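Foro > Hostelería y colectividades > Charla general

Tema: Robots en el comedor, ¿cómo lo lleváis?

marmita_39
Buenas! Trabajo en el comedor de Gimov y desde enero tenemos brazos preparando bandejas. Antes yo hacía el turno entero en la cinta y ahora me paso media mañana recolocando platos y la otra media mirando una pantalla. No sé si he ascendido o me han aparcado, la verdad. Os dejo una foto del puesto, con el plato naranja en su bandeja y el vaso detrás.
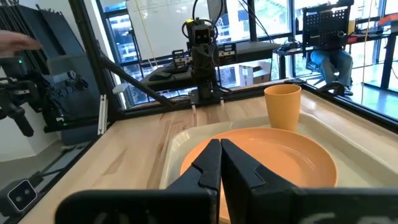 Equipo de Bandejas y Office · Comedor Gimov

Lo que más noto es la espalda, que ya no me duele (¡bendito sea!). Lo que menos me gusta es que antes hablábamos entre nosotras y ahora cada una va a su puesto.

tilo_y_menta
Pues yo firmaba ahora mismo. En Carthorpe montamos 175 bandejas por servicio a mano y acabo con las muñecas fatal.

cucharon16
Ya, y cuando lo pongan preguntas cuántas seguís en plantilla. En mi cocina nos dijeron que nadie sobraba y a las eventuales no las volvieron a llamar. A mí que no me vendan lo de la espalda.

marmita_39
@cucharon16 aquí de momento seguimos las mismas, pero te entiendo. Lo que pedí yo fue formación dentro del horario y me dieron 30 horas. Peleadlo antes de que lleguen las máquinas, después ya cuesta más.

tilo_y_menta
¿Y el plus de turno os lo han mantenido?

marmita_39
El de noche sí, el de cinta lo están negociando. Si me entero de algo lo pongo por aquí.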